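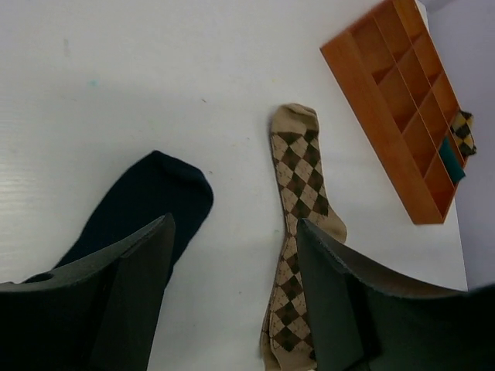 **Nodau divided tray, wood, large**

Bought in November for a sock drawer that had stopped closing. The Nodau is a one-piece wooden organizer with an orange-brown finish and thin fixed dividers. It costs $57. I have used it for 19 weeks, first on a table for sorting and then in the drawer.

**Layout**

The cells are a mix of square and rectangular. The dividers are glued in and cannot be moved. In the drawer the tray leaves a gap of 6 mm at the back, so it slides when the drawer is pulled hard. Two felt pads fixed that.

**Fit by sock type**

- Thin dress socks: fold in half twice. A pair takes up little of a square cell and tends to open up if the cell is not filled.
- Long patterned socks (argyle and similar): lay flat, match the heels, fold the toe to the heel, then roll toward the cuff. The roll holds in a square cell.
- Athletic socks: too bulky for the square cells once folded. Use the rectangular ones.

Bundling by turning one cuff over the pair also works, but it stretches the elastic and I have gone back to rolling. 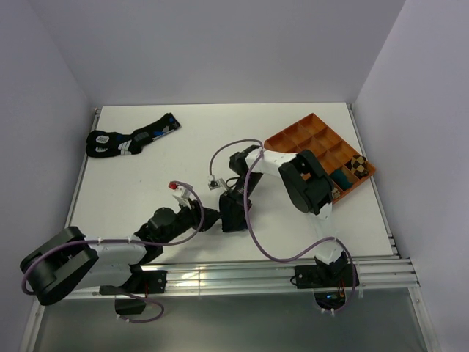

*Nodau tray partly filled, with a pair of black socks still flat at the left.*

**Compared with the Evum**

The Evum insert I used before is fabric over card, and its walls lean once one side is full. The Nodau walls stay vertical whatever is next to them. The Evum folds away and weighs much less. The McIntyre version has movable dividers and costs $109, too much for a drawer insert.

**Faults**

One inside corner arrived with dried glue on it, which snagged a knit sock. Fine sandpaper removed it. The finish picks up lint from dark cotton and needs a dry brush now and then. There are no finger cutouts, so lifting a full tray out of a tight drawer is awkward.

**Rating**

Four out of five. Measure the inside of the drawer first, including the runner clearance.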